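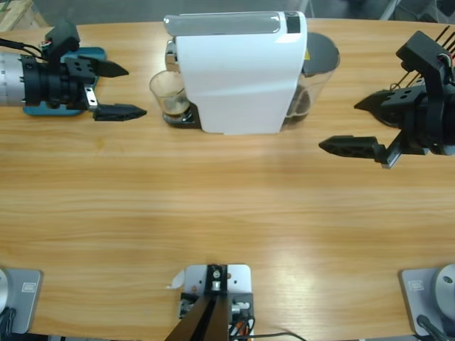

The Wesik Tabletop Pair: Gallery

Thanks for stopping by the gallery page! We get a lot of letters from folks who have read the brochure front to back and still want to know what the Pair looks like on an ordinary table, doing an ordinary job, and we think that's a very fair thing to ask before you spend your money. So we've kept this page simple, with coffee as the subject, and we've written down the things we usually end up saying over the phone.

Coffee at the table

Two arms, one capsule machine, and a clear glass cup under the spout with dark coffee in it and a lighter layer of crema on top. The grippers face each other across the machine, the left one with its fingers open toward the glass and the right one over on the water tank side. We're fond of this job for demonstrations because everybody already knows how a cup of coffee ought to go, and you don't need an engineer standing next to you to judge it.

More about what you're looking at

The fingers. They're black, and the upper and lower ones have different shapes, as you'll notice on both arms. People sometimes write to ask if they were sent mismatched parts, and the answer is no, that's how the set comes. If you handle mostly small or slippery things, ask us about the Lillau finger set, which swaps in with the key from the toolbox.

The bases. Each arm stands on its own gray base plate at the near edge of the table, with a center plate between the two for the upright bracket. Please do leave yourself room behind the plates for the cables, and a little more than you think you'll need — we have all pushed a table up against a wall and regretted it.

The table. Any solid, level top will do. A wooden one like this is pleasant to work at, though a pale surface can throw back quite a bit of glare under bright lights, so try your lamps in a couple of spots before you settle on a place for good.

The machine. You don't need a special one. Our coffee routine is taught by hand, so you guide the arms through the job at your own pace, save it, and give it a name you'll remember. If you change to a taller cup later on, you only have to teach the part with the cup again.

What comes in the box

2 arms with grippers fitted
Base plates and center plate
Cables and power supplies
Mota teaching software, with 52 starter routines
Printed setup guide (large type, by popular request)

Renting and buying

The Pair rents for $400 a week, and returning customers pay $300. Delivery and pickup are included in both, and so is a first lesson at your place, which tends to run long because people have such good questions. If you decide to buy, we'll take your first week's rent off the price.

For schools and care homes, the Humance plan covers a full term and includes a spare set of fingers. Places for the July start are still open, so do write to us soon if you'd like one.

We add to this gallery whenever we have something worth showing. If there's a household or workshop job you'd like to see on the table, send us a note through the contact page and tell us a little about how you do it by hand now.

Page updated 8th April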